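Istura Bench Cell, two-finger model

Product pages > Assembly and packing > Bench cells

The Istura bench cell is a small robot arm on a fixed post with a two-finger gripper, made for light sorting, kitting and packing at an ordinary workbench. It picks parts from an open box or tray, sets them down where the job calls for them, and waits for the person at the bench to do the next step. It is sold for shops that pack small orders and change jobs often.

Page last updated 3 Apr 2019.

What it does

The cell handles parts that one hand could pick up and set down. Brackets, hinges, bagged screws, small castings, cartons of labels and turned wooden parts all work well. Flat sheet goods do not, and neither does anything soft enough to fold when it is squeezed. If a part has two sides the fingers can close on, it is worth trying.

Most customers start with one job. The usual one is filling kits: a bag of fasteners, a bracket, a printed sheet, all into the same carton, over and over. The arm does the reaching and the placing. The operator checks the kit, adds anything the arm is not set up for, and closes the carton.

Jobs are stored on the controller and called up by number. Changing from one saved job to another takes 2 minutes if the boxes are already at the bench. Setting up a new job takes longer and depends on the part. Plan on a morning for the first one and less after that.

What changes for the people at the bench

We get asked this more than anything else, usually by the supervisor and then again by the people who will be standing next to it.

The reaching goes down. On a hand packing bench the operator turns to the supply box for every piece. With the cell running, the supply box sits on the arm's side and the operator works in front of the body, with the elbows in. People who pack all day notice this in the shoulders.

The checking goes up. The arm does not know a scratched part from a good one, and it will place a bad part as neatly as a good one. Somebody has to look. In the shops we have visited, the operator's job moves from picking to inspecting and finishing, and that should be reflected in the training and in the job description. We suggest talking about it before the cell arrives.

The pace is set differently. An operator can stop the arm at any time with the bench button, and the arm will also hold by itself when the drop area is full. It does not push work at people. Some supervisors have asked us to remove the hold so the arm keeps going. We don't offer that.

Staffing is your decision, and we won't tell you what to do about it. At Fondside, a hardware packing shop that has run the cell since January, the same crew stayed on the benches. They took in a line of small repair kits that had been going to an outside packer, and two operators moved over to setting up jobs. They also found that the late shift, which used to fall behind on large orders, now finishes closer to its planned time.

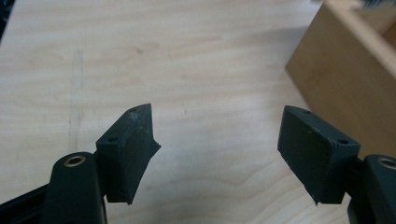 The fingers are the part your crew will handle most, so they are made to be changed at the bench. Each pad is held by screws and comes off with the hex key supplied in the lid of the controller. Clean the pads with a dry cloth at the end of a shift. Dust from cartons and wood parts builds up on the faces, and after a while the grip gets less sure. Scuffs on the pads do no harm. Replace a pad when the gripping face is worn hollow or when parts begin to turn in the grip.

Check the pivots once a month. Move each finger by hand with the power off. It should swing freely with no side play. If it feels gritty, blow it out with clean air. Do not oil the pivots. Oil holds dust and ends up on the product.

Setting up the bench

The cell bolts to any flat bench that does not rock. Keep the area between the supply box and the drop point clear of tools, tape guns and coffee cups. Most of the stops we hear about in the first weeks come from things left in the arm's path, and a strip of colored tape on the bench top cures nearly all of them.

Use boxes with low, straight sides. Tall boxes make the arm come in steeply, and parts along the walls are then hard to reach. Wood, plastic and metal boxes are all fine. Whatever you choose, use the same size across the shop so saved jobs work on every bench.

Fix the box in place with the two corner stops supplied. If a box can slide, it will slide, and the arm will start missing parts at the far side.

Lighting should be even. A lamp aimed straight down at a shiny part can confuse the part finder. Ceiling lights are enough in most rooms.

Safety

The arm runs at a limited speed and stops on contact. That does not take the place of a risk assessment at your own site, with your own parts. A sharp part is still sharp when a slow arm is holding it. We supply a blank assessment form with the cell and will go through it with you by phone.

Long hair should be tied back, and loose gloves should not be worn inside the taped area. Pad changes and cleaning are done with the power switch off. Pressing the bench button is not enough, because the button only pauses the job.

Training

Training is included in the price and takes place at your shop, on your parts. We train up to 12 people per visit. Operators learn to start, stop, clear a jam, clean the pads and call up a saved job. Those who will set up new jobs stay on for a second session.

We ask that at least one person from every shift attends. Shops that train only the day crew tend to call us at night.

Known limits

Parts that tangle, such as springs and hooks, will come up in bunches. Feed these by hand.

Clear plastic parts are hard for the part finder. Bagged parts are fine if the bag has a printed label.

The arm is slower than a practiced packer on a single simple part. A good packer will beat it for the first hour. It makes sense for long runs and for kits with several pieces.

Very dusty rooms need a cover over the controller vents (see part list).

Specifications

Gripper: two fingers, electric, parallel pads
Saved jobs: up to 2000
Controller: bench mounted, key switch
Stop control: bench button (pause), power switch (full stop)
Pads: replaceable, sold in pairs
Warranty: 12 months on arm and controller, pads not covered

Parts and supplies

Finger pads, pair: part 143
Corner stops, pair: supplied with cell, also sold separately
Controller vent cover: order with cell or later
Bench tape, yellow or red
Spare hex key

Ordering and support

The cell is built at our Cerley works and shipped complete, with one pair of spare pads in the box. Installation and service are handled by Bermúdez, who also keep loan arms for customers whose unit is away for repair. Have the serial number from the controller door ready when you call, along with the number of the job that was running.

To arrange a trial, send us a box of the parts you want packed and a finished kit. We run them at Cerley and send back a written report on which parts the cell can pick, which it can't, and what box layout we used. There is no charge for the trial. Return shipping on the parts is paid by the customer.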